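Falberg releases set of 500 hand-guided tray tasks for robot arms

January 17, 2018

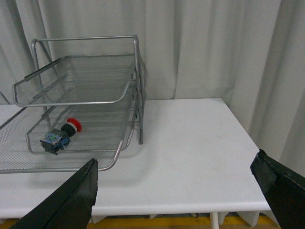 Falberg has released a set of 500 recorded demonstrations in which a person guides a robot arm through small handling jobs at a desk tray. The recordings were made with its partner Wokeck, which supplied the remote control software, and can be downloaded by anyone who registers with the project.

The tasks are short. In the largest group, the operator brings a two-fingered gripper to a wire-mesh desk organiser with two stacked trays, takes a part from one level and sets it down on the table or on the other level. The parts are the ordinary contents of a control cabinet: push-buttons, contact blocks, terminal covers and short lengths of rail. Emergency stop buttons with a red mushroom cap are among the more awkward ones, as the cap is wider than the collar behind it and the button lies on its side when put down.

Reaching into the lower tray is the main difficulty. The upper tray limits how steeply the gripper can come in, so the operator has to bring the fingers forward at a shallow angle, close them on the part and withdraw along much the same line. The mesh also gives slightly under load. Falberg says operators needed more attempts at the lower level than at any other position in the set.

Two methods of demonstration were used. In the first, the operator holds the arm near the wrist and moves it by hand while the motors carry only its own weight. In the second, the operator stands at a separate desk and steers the arm with a hand controller, watching the view from a small camera at the wrist. Of the 500 recordings, 146 were made by hand guiding and the rest by remote control.

Hand guiding was quicker to learn but left the operator's hands and sleeves in many of the wrist views, and those stretches have been marked so that they can be left out of training. Remote control gave cleaner pictures at the cost of slower movement. Pauses longer than 2 seconds have been kept in the files, with a flag at the start and end of each one.

Each recording holds the joint positions, the opening of the gripper, the force at the wrist and the video from the wrist camera, all on one clock. Failed grasps are included and labelled by type. Slips, contact with the upper tray and parts pushed out of reach have separate labels, and a recording may carry more than one.

The organiser was moved between sessions and turned to a new angle on the table, so that a controller trained on the data cannot rely on a fixed position. The table surface and the curtain behind it were left the same throughout. Users who want varied backgrounds will have to add them by other means, according to the notes supplied with the files.

Wokeck has trained a first controller on the remote control recordings alone. It was tested on 48 starting positions that do not appear in the set. The company has published the log of each run but has not given an overall success rate, stating that the lower-tray runs were stopped early whenever the wrist force passed the set limit. A version trained on both kinds of demonstration is being prepared.

Gripper wear was also noted. The black finger pads were changed when scuffing began to affect the hold on smooth collars, and the date of each change is given in the session file.

A second release is planned for April. It will add tasks in which the part must be turned upright before it is set down, recorded on the same arm at Falberg's site in Gisotport. The file format will stay the same, and recordings from the first set will keep their present numbers.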